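The case for the unfitted kitchen

Fitted units are sold on capacity. The standard run supplied by Cullden to new flats in Nurkbridge provides 19 doors and drawers, and the usual assumption is that storage behind a door is better than storage in the open. I doubt this. A closed cupboard hides its contents from the person who has to use them, and duplicates follow.

Depth is the main fault. A base unit goes back far enough to hold two rows of goods, and the rear row is seldom reached. An open shelf or a peg holds one row. 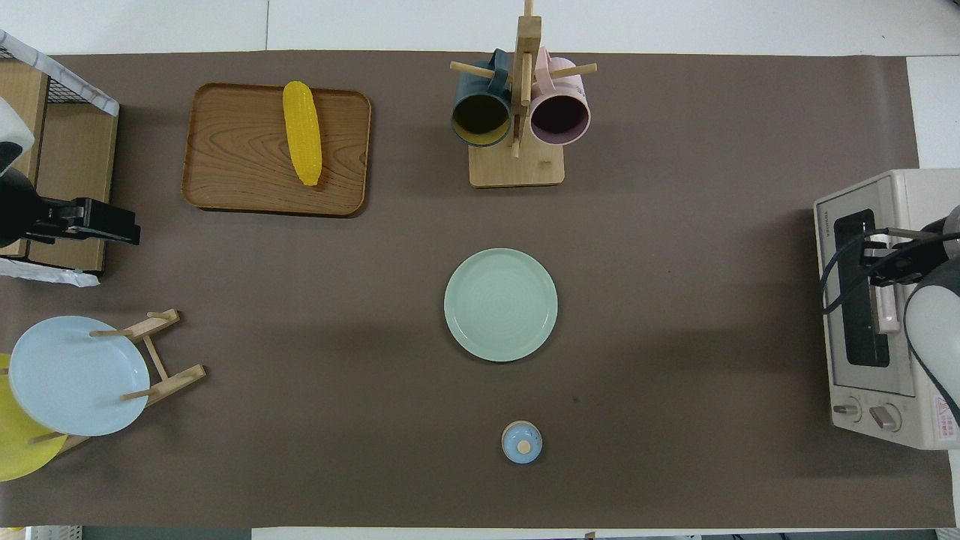
Mug tree with a square base, and a wooden tray.

Cost points the same way. My own quotation from a joiner in Stistow put a single corner carousel at £659. A plain table and a wall shelf came to less – and both can be moved when the tenant moves.

The objection is grease and dust, and it is a fair one. Items in daily use are washed too often for it to matter. Items used twice a year should be boxed and kept in another room. Appliances are a separate case, as a small oven needs clear air at the sides and back whatever the furniture. 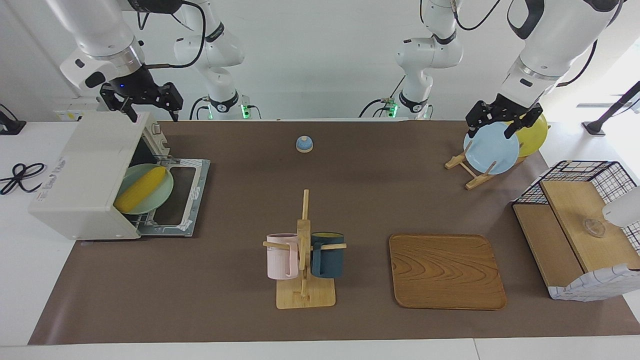 What landlords should specify

A sink, a cooker point, good sockets and 70 cm of fixed worktop would do. The rest can be left to the occupier.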